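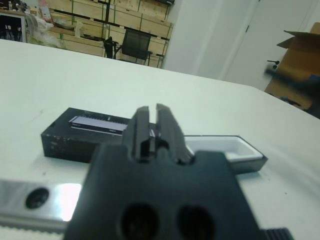
I have finally admitted that I keep boxes. Proper hoarding, I mean, the sort where you open the cupboard on the landing and something slides out onto your foot. It started with my old landlady in Flerley, who told me you should never throw a box away until the guarantee's up, and I was 20 and believed everything she said. So I keep them all, and the ones I find hardest to part with are like that black one on the table, with a bit of wear on it already and a picture of the gadget printed on top, because surely that's a box you might need again? (You won't. I never have!)

Anyway, we're moving in October and the new flat has no landing cupboard, so last week I sat on the carpet with a mug of tea and made myself go through the lot. 46 boxes. I did a count for the removal firm, and I'm still a bit ashamed of it. There was one for a kettle I gave to my cousin, two for phones I dropped in the bath (separate baths) and a lovely sturdy one from Venent that had held a lamp I never even liked.

My friend Clotilde came round to be strict with me. Her rule is that if the thing has gone, the box goes too, no arguing. I argued. I wanted to keep the shoebox from Teshome because the lid fits so nicely, and she let me have that one if I promised to put something in it. It's got birthday cards in now, and the spare fuses.

The flattening took ages, by the way. I'd thought it would be a ten-minute job, but some of them are glued so hard you have to stand on them, and I've got a paper cut right across my thumb. I kept 14 in the end, which I think is pretty good going, though Clotilde looked at the pile and just sighed.

Next is the drawer of leads. I've opened it once and shut it again.

Shares: 20

3 comments

Ibsa Tekleab
The lid fitting nicely is a perfectly good reason. I'd have kept it empty.

marrowfat
Do you cut the tape first or just stamp? Ours always spring back up in the recycling bin.

Clotilde Moulin
It was more than 14. I saw the ones behind the ironing board.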